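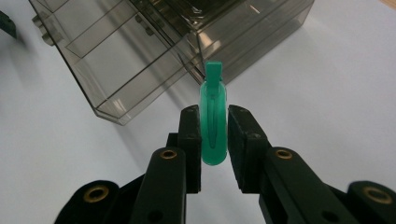 Tisari Product Evaluation Group
Minutes of the June review meeting: hand-held gripper kit, second trial

Present: Kimie Ueda (chair), R. Olmstead (mechanical), D. Pruett (data), S. Vance (purchasing), L. Haddad (minutes)
Apologies: B. Croft
Started 1:30 p.m.

1. Minutes of the previous meeting

Accepted with one correction. Item 4 should read "pad screws," not "pad springs."

2. Matters arising

2.1 Quotation. Zernard has reissued the quotation for the gripper kit with spare pads listed as a separate line. Vance has checked it against the first version. The price of the base kit is unchanged. The calibration board, included before, is now an option. Vance to ask whether this was intended.

2.2 Bench space. The white table by the east wall stays assigned to the trial until the end of the month. Olmstead asked that the table not be moved between sessions, as the mapping step has to be repeated when it is.

3. Scope of the kit

The chair restated what is under review, as Haddad and Vance were not at the first trial. The kit consists of the hand-held gripper, the camera mount, one set of finger pads, and a license for the Kaneko software that turns recorded demonstrations into training files. The arm-side gripper is sold separately and is not part of this purchase. It was agreed that the evaluation report should say so on its first page.

4. Mechanical report (Olmstead)

4.1 Linkage. Play at the fingertips was measured at the start and end of the trial. The difference was within the repeatability of the gauge. The bushings show no visible scoring. Olmstead does not regard this as evidence of long service life; the supplier's figure of 1,000 hours has not been tested and should be quoted as the supplier's own.

4.2 Pads. Grip on small, smooth plastic parts is adequate when the part is taken across its width with both pads parallel. When the part is taken near the end of the pads it tends to rotate. The loop-shaped green part in the test set was the most sensitive to this. Operators who closed slowly and let the part settle before lifting had fewer drops. Olmstead would like this written into the operator sheet.

4.3 Fasteners. The pad screws loosened during the first trial. Thread lock was applied before the second and there was no recurrence. The supplied manual gives no torque value. Olmstead has written to Zernard and has had an acknowledgment but no figure.

4.4 Operator fatigue. Two operators reported soreness at the base of the thumb after long sessions. Pruett asked whether the trigger spring could be exchanged for a lighter one. Olmstead said it could, but the opening speed would change and the earlier recordings would no longer be comparable. No change for now. Sessions are to be limited to 40 minutes.

5. Data report (Pruett)

5.1 Volume. The second trial produced 247 recordings. Of these, 104 were pick-and-place with small plastic parts and the remainder were opening and closing of boxes and drawers.

5.2 Rejections. The Kaneko software rejected 2 of the small-part recordings for loss of tracking. Both were made late in the day with the blinds open. Rejections among the box and drawer recordings were higher and are still being sorted by cause.

5.3 Transparent and tinted containers. Pruett raised this as the main open question. Tracking depends on fixed visual features, and a large clear or tinted container near the work gives reflections that shift as the gripper moves. The software sometimes takes these for fixed points. The effect is small when the container stands well back from the part and larger when the gripper goes inside it. Zernard's data sheet does not mention transparent objects at all.

5.4 Plain surfaces. The bare white table gives the tracker little to work with. Olmstead suggested a printed mat. Pruett would prefer not to use one, as the customer benches are plain and the trial should match them. The chair asked for a short comparison, same operator and same parts, with and without the mat, before this is decided.

5.5 File export. Export works. The field names differ from those in the manual in several places. Pruett has a conversion script and will put it in the shared folder with a note on which software version it applies to.

6. Comparison with the Grakitz kit

Vance circulated the Grakitz offer. The unit is lighter and its pads are changed without tools. It is supplied without processing software, and the cost of writing our own was put by Pruett at more than the difference in price. Grakitz will lend a unit for a week against a deposit. Olmstead was in favor of borrowing it. Ueda was concerned that a week would be too short to repeat the full test set and asked that only the small-part tasks be run, with the same parts and the same operators.

Agreed to accept the loan on that basis.

7. Support terms

The Zernard support contract covers replacement of the linkage but excludes pads, which are classed as consumables. Vance noted that the contract defines a working day by the supplier's calendar. Response time on the torque question (4.3) to be recorded and included in the report as an indication of what can be expected.

8. Decision

No purchase recommendation at this stage. The kit is considered suitable for small rigid parts on an open bench. It is not yet considered suitable for work inside transparent containers. The recommendation is held over until the mat comparison and the Grakitz loan are complete.

9. Actions

Olmstead: obtain torque value for pad screws; revise operator sheet (slow close, part centered between pads, session limit).
Pruett: mat comparison; causes of rejection for box and drawer recordings; conversion script to shared folder.
Vance: query calibration board with Zernard; arrange Grakitz loan and deposit.
Haddad: first page of report, with kit contents as in item 3.
Ueda: confirm extension of the table booking if the loan runs past the end of the month.

10. Any other business

Pruett asked that the blinds be kept closed during recording. Agreed. Haddad to put a notice on the door.

11. Next meeting

Friday, 1:30 p.m., same room. Written reports to the chair by noon.

Closed 2:50 p.m.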